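Skirell scans: README

Read this first before you pull the whole thing down. Its big.

What it is
1,558 scanned frames, 35mm black and white negatives plus a few slides that got mixed in. Street stuff, rallies, a couple of weddings, a lot of the harbor at Dundville. All shot by me on two bodies, same 50mm lens for most of it. Film is nearly all 400 speed, some 100 in the summer rolls.

Folders
raw/ - straight off the scanner, no sharpening, no dust removal
clean/ - dust spotted by hand, levels set, nothing cropped
contact/ - small sheets, one per roll, start with these
notes/ - typed up from my notebooks, gaps where I couldn't read my own writing

File names are roll then frame. Roll numbers are the order I scanned in, NOT the order I shot in. Sorry. Fixing that would break every link in notes/ so it stays. 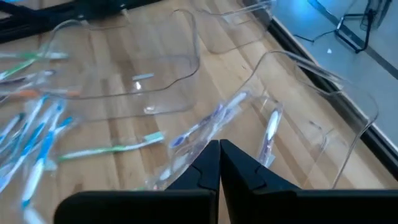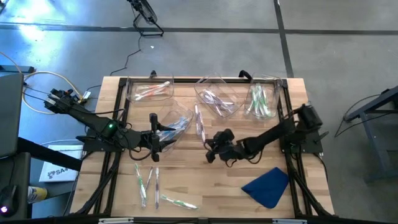
Known problems
- 3 rolls from Clurcombe have a light leak down the sprocket side. Left as is in both folders.
- Slides came out too blue. Clean versions are better but still not right, dont use them for color work.
- Some frames are flipped left to right. If a shop sign reads backwards, thats why. Tell me the roll and frame and I'll fix it.
- Notes for the July rolls were written from memory, treat the places as a guess.
- Duplicates. The Ó Briain box had strips cut from rolls I'd already done, and I only caught part of it.

Captions
One line each, in captions.txt, tab separated. Blank means I don't know. A question mark means I think I know. Please keep the question marks if you copy them anywhere, last time they got dropped and now theres a page out there stating my guesses as fact.

Using it
Fine for teaching, research, your own website. Credit it as Skirell scans. No selling prints. People in the rally pictures didn't sign anything, so no ads, and if someone asks to be taken out they get taken out, next version.

Still to do
Finish the harbor captions
Rescan the thin negatives, scanner settings were wrong on teh early ones
Checksums for raw/
Redo the contact sheets with bigger frame numbers, you need a magnifier for them now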